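Cloth-handling gripper comparison

Cloth-handling gripper comparison, often shortened to towel testing, is the practice of judging robot grippers, arms and cameras by how well they pick up, spread and fold ordinary household fabric. It grew up alongside the older habit of testing grippers on blocks, bottles and boxes, and it has stayed popular with small labs and workshops because the materials are cheap, easy to wash and available in any town. A face cloth from a discount shop will show up the differences between two sets of fingers surprisingly well, and it won't mind being dropped!

The subject sits somewhere between materials testing and plain tinkering. Some groups approach it with careful scoring sheets and a fixed order of trials, while others simply swap one part, fold for an afternoon and write down what they noticed (both kinds of record have turned out to be useful, particularly when they're kept together).

Background

Cloth is a favourite test material for the same reason it is a nuisance. A rigid block has one shape, and once its position is known the gripper can be sent straight to it. A towel has no settled shape at all. It bunches, twists and slides over itself, and a corner that was in plain view a moment ago may be tucked underneath by the next grasp. The robot has to find an edge worth holding, close on one layer or on several as the task requires, and then move without dragging the rest of the fabric out of place.

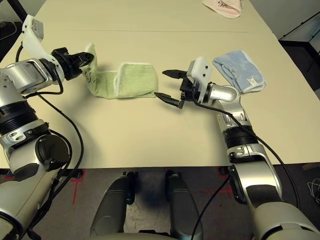

Two-armed work adds a further wrinkle, if the pun can be forgiven. The arms have to share the table without bumping, and each needs to know what the other is pulling on. A common approach is to let one hand hold while the other tidies, then trade jobs partway through the fold. Testers tend to find that the trading is where the trouble lives -- a gripper that holds beautifully on its own may be slow to let go, and terry loops can cling to a rough finger pad after it has opened.

The Istdale procedure

Among hobby clubs and teaching labs the best-known routine is the Istdale procedure, named for the workshop where Bronisława Tomaszewski first wrote it up. Her original notes ran to a single page and were meant for her own students. The procedure asks for 60 attempts with each set of fingers, using the same cloths in the same rotation, with the arms' speed settings left alone for the whole series. A fold is scored out of 7, with marks given for finding a corner, lifting it cleanly, bringing the edges together and leaving the finished bundle reasonably flat.

Tomaszewski was firm that cloths should be washed before they are used, as new towelling often carries a finish that makes it slippery. She was also rather fond of mixing colours, partly to give the cameras something to do and partly, she wrote, "so that we can say 'the pink one again' and everybody knows which one is misbehaving."
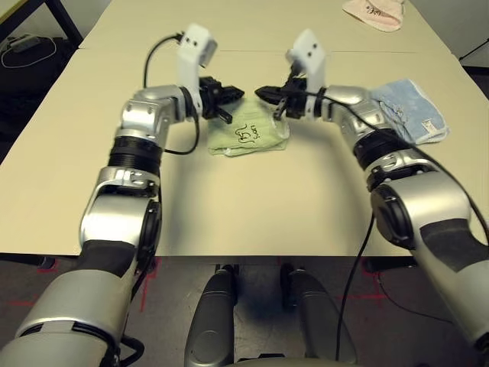 Starting positions are the most argued-over part of the routine. In the strict version each cloth is dropped from a set height so that it lands however it likes, which is fair but makes for slow going. The relaxed version, sometimes called the Dondovness start after the summer school where it was adopted, begins with the cloth loosely folded in the middle of the table. Scores from the two starts can't be compared directly, and a good report says plainly which one was used. Many don't, and readers are left to guess.

Finger types

Most comparisons involve two-finger parallel grippers, with the differences lying in the shape and surface of the fingers. Three families turn up again and again in the write-ups.

Broad flat fingers give a secure hold on thick or layered fabric, and are forgiving when the arm arrives a little off its mark. They have trouble getting under an edge that is lying flat, and will often push it along the table. The Uvwood pattern is the usual choice in this family, and its drawings have been passed around so freely that no two copies seem to be quite the same.

Narrow tapered fingers are better at picking up a single layer. They can slip beneath a hem with very little clearance, though they hold the cloth at a small spot and allow it to swing or pivot.

Padded fingers, usually faced with rubber or silicone, grip well at low force. The pads wear, however, and gather lint, and a fair series should include a note of when they were wiped or replaced.

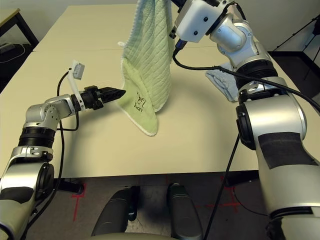

Hanging tests are run separately from folding tests in most labs. The cloth is raised by one hand and allowed to fall straight, and the other hand then tries for a lower edge or corner. It's a lovely way to see how well the vision side is working, as the free-hanging part of a towel is seldom still and the arm has to choose its moment. Tomaszewski recommended waiting for the swing to settle, but a later group led by Lévesque preferred to let the arm move straight in, on the grounds that a household robot wouldn't have the patience of a graduate student. The argument has gone on cheerfully ever since.

Cameras

Camera placement affects results nearly as much as the fingers do, and a change of viewpoint in the middle of a series is generally treated as the start of a new one. A high view takes in the whole table and both arms, which helps with planning, but the arms themselves often hide the very edge they are reaching for. A view from the wrist travels with the hand and is at its best in the last stretch of the approach.

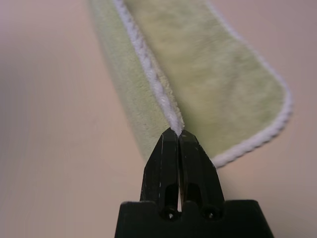

Wrist views have their own drawbacks, chiefly a narrow outlook and a background that may drift out of focus. Their great strength is in checking the grasp once it has been made. With narrow fingers closed on a towel, the tips can be seen meeting over the fabric, and a contrasting border is a real help: where a white braided edge runs down to the fingertips from the light green pile, the viewer can tell that the hold is at the trim and can follow the same edging around the rounded corner. Plain cloths with no border give much less to go on, and several labs now keep a bordered set for camera work and a plain set for everything else.

Recording and reporting

A useful report names the fingers, the closing force, the camera positions, the type of cloth and the starting position. Video is kept where storage allows. The largest shared collection of results, maintained at Istdale, held 600 scored folds when it was reorganized in September, and contributors are asked to send in their failures along with their successes. Failed grasps are grouped by cause, with separate headings for missed edges, extra layers, slips in the air and cloths that wouldn't let go.

Controllers are less often compared than hardware, mainly because it is hard to change one without disturbing everything else. Where it has been tried, the usual method is to keep the arms and fingers fixed and repeat the full series under each controller, alternating between them so that worn pads or tired fabric don't favour whichever went first.

Related articles
Parallel grippers
Fingertip pads and their care
Two-armed manipulation
Wrist cameras
Uvwood pattern fingers
Dondovness summer school

Last revised March 22, 2025 | Contact the editors | Copyright and reuse | Back to top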